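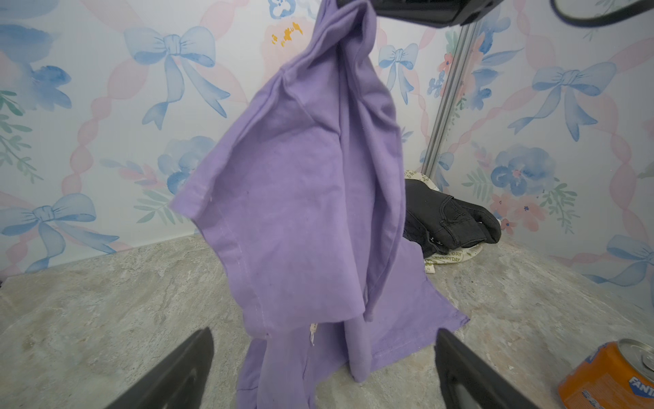
Purple top, care label showing.

Search jobs Keyword or zip

Laundry sorter and folder, part time. Jetier, Rundincombe. Pay is $727 every two weeks. You will sort mixed piles by color and fabric, check pockets, and fold.

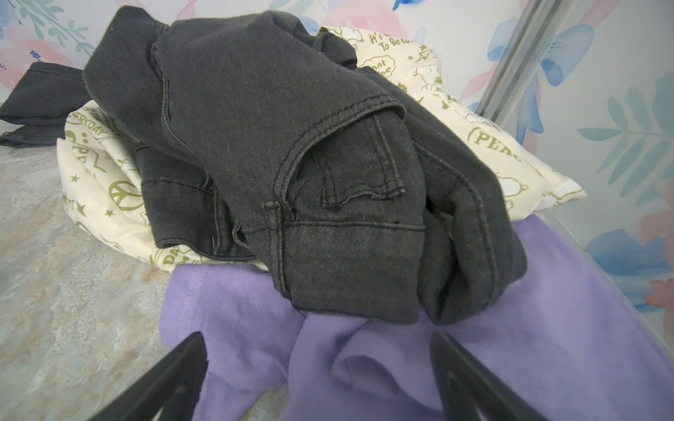 Jeans are folded in thirds and stacked apart from tops. Report stains and frayed hems before folding. You stand for most of the shift. No experience needed. Starts in January. Ask for Borghild Eide, ext. 662.
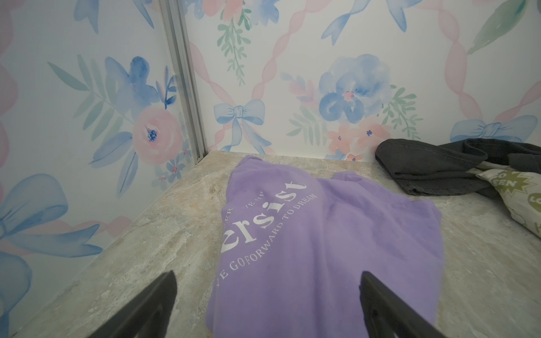

Printed sweatshirt, crumpled.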